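When a Robot Loses Its Grip

February
By Tamošiūnaitė

A robot arm can pick up the same cup 200 times and never get bored. But it can still drop one. A robot named Iden had this problem. Iden has two arms, and its job was to lift a plastic cup off a table and pass it from one hand to the other. One Tuesday it began to drop the cup almost every time.

The people at Prerik, the workshop where Iden was built, stopped the robot and looked for the fault. First they pressed the emergency stop. This is a big button that makes both arms hold still. You should never reach near a robot arm that is moving, even if it is moving slowly.

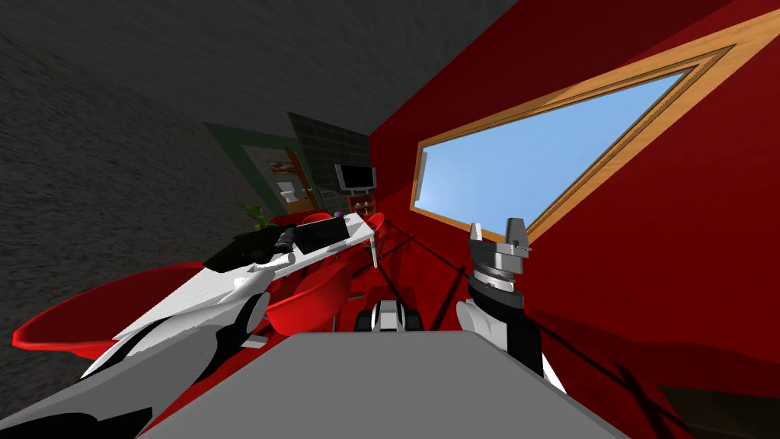

A robot hand is called a gripper. It doesn't have skin like yours, so it can't feel a cup slipping unless it has a special part called a sensor. Many grippers have only two fingers. Look at the metallic grey one pointing up, under the long window. There is a small gap between its fingers. The computer has to know how wide that gap is. If it gets the number wrong, the fingers may stop too soon and hold the cup too loosely, or squeeze it too hard.

Iden's computer had the wrong number. It thought the fingers were 8 millimeters closer together than they were. When it told them to close, they stopped early and the cup fell.

The workers measured the gap again and typed in the right number. Then they tested the robot on a computer first, in a pretend room. A cup dropped in there can't hit anyone's foot. Iden did 300 practice passes before it was allowed to use a real cup again.

Now the gap is checked every morning before the arms are switched on.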